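Speaker notes – Doremon: rim grasps from wrist views
Slot is Thursday, after Ntombi Molefe. Keep to time and leave the last part for questions.

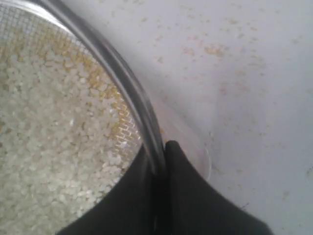

Slide 2. State the problem in one sentence: when the fingers close on a rim, the wrist view loses the contact point, and the policy has to judge the grip from what is left of the tool and its contents.

Slide 3. Task. Sifting rice with a round mesh sieve held by the rim. Say why we chose it: thick metal rim, load off to one side of the grasp, grains that shift when the wrist turns. Don't spend time on the kitchen angle.

Slide 4. Data. 312 demonstrations, teleoperated, all recorded at the Ratano lab in September. 36 held out for testing. Wrist view only, no overhead camera. Credit Zoila Cáceres for the collection protocol.

Slide 5. Method. We predict rim angle at the fingertips as an extra training target. The head is dropped at run time, so inference cost is unchanged. Pause here, people usually ask about labels. Labels come from a curve fitted to the visible arc of the rim and checked by hand.

Slide 6. Result. Baseline completes 16 of the 36 test starts. With the rim target, 25. Read both numbers aloud – the plot is hard to read from the back.

Slide 7. Failures. Most are slow rotation of the sieve in the grip during shaking. Speckled backgrounds also pull the curve fit off the edge when the rim is blurred near the fingers. We have no fix for the second one yet.

Slide 8. Next: force sensing at the fingertips, then a heavier load. If asked about code, the release is waiting on Molefe's review.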